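塔皮亚维修合作社发布声明:对“旧电脑一键焕新”类服务的说法持保留态度

2022年8月24日

塔皮亚维修合作社今日就近期市面上流行的旧电脑“焕新”服务发表意见。合作社认为,这类服务的多数宣传经不起细看,消费者付款之前应当先要一份书面清单,写明换了什么、没换什么。

引起合作社注意的,是马塞尔公司今年3月推出的“焕新套餐”。该套餐的宣传页称,任何台式机经过一次处理,都能“恢复到出厂当天的速度”。合作社写信询问这句话的依据,收到的答复是一份两页的彩色折页,里面没有测试方法,没有机型名单,也没有说明“出厂当天”的速度是怎么量出来的。

“我修了二十来年电脑,还没见过哪台机器靠吹灰和重装系统就回到出厂那天。”合作社技术负责人劳塔罗·巴里恩托斯说,“慢的原因有很多种。硬盘老了是一种,内存不够是一种,软件本身变重了又是一种。不打开机箱就敢报结果,我不太信。”

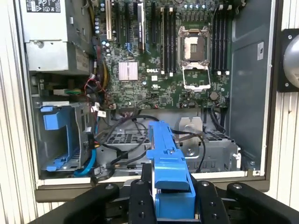
合作社随后向39位购买过该套餐的顾客了解情况。多数人拿到的单据上只有“深度优化”四个字。有人问起是否更换过零件,柜台的回答是“视情况而定”。至于视什么情况,由谁来定,单据上没有写。

合作社并不反对延长旧机器的使用年限。一台用来写文档、收邮件的台式机,换一块固态硬盘,往往就够用好几年。但这件事有价钱,也有限度。有的旧主板支持的内存容量不高,有的处理器已经不在新系统的支持名单里,这些都应该在收钱之前讲明白。

另一家公司伯代尔的做法同样值得商榷。该公司把“环保”印在每一张海报上,声称每翻新一台电脑就等于“拯救一片森林”。合作社请对方说明这片森林有多大,至今没有收到回复。翻新当然可能减少浪费,但拆下来的零件去了哪里,装上去的零件从哪里来,海报上一个字也没提。合作社希望看到的是回收去向的记录,树叶图案可以少印几片。

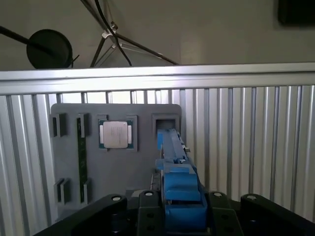 价格方面,伯代尔最高一档的套餐标价4000元。巴里恩托斯认为,花这笔钱之前应当先看看新机器的报价。“旧处理器就算测试正常,也还是旧处理器。商家说它‘性能翻倍’,那就请他当着顾客的面,把处理前和处理后的成绩各跑一遍。”

合作社建议消费者在送修前提出以下要求:

一、检测费与维修费分开报价,检测后可以不修。
二、单据写明所换零件的型号、容量,以及是全新件还是拆机件。
三、换下的旧件交还本人,硬盘尤其如此。
四、保修期限写成具体月数,“长期保障”一类的词不算数。

对于行业内正在讨论的“托洛梅奥自律标识”,合作社目前不打算加入。按照公开的草案,商家只需填写一份自评表便可使用该标识,有效期5年,期间没有抽查。合作社看不出这样的标识能向顾客证明什么。如果草案改为由第三方检查,并公布不合格名单,合作社愿意重新考虑。

即日起,合作社在门店提供旧电脑检测,检测结果当面说明,3个工作日内出具书面意见。如果结论是不值得修,意见书会直接这样写。合作社也提醒,检测只反映送检时的状况,不能担保机器以后不出毛病。

马塞尔与伯代尔两家公司如对本声明有不同看法,合作社愿意在网站上全文刊登其答复,附测试数据者优先。

媒体联络:塔皮亚维修合作社,劳塔罗·巴里恩托斯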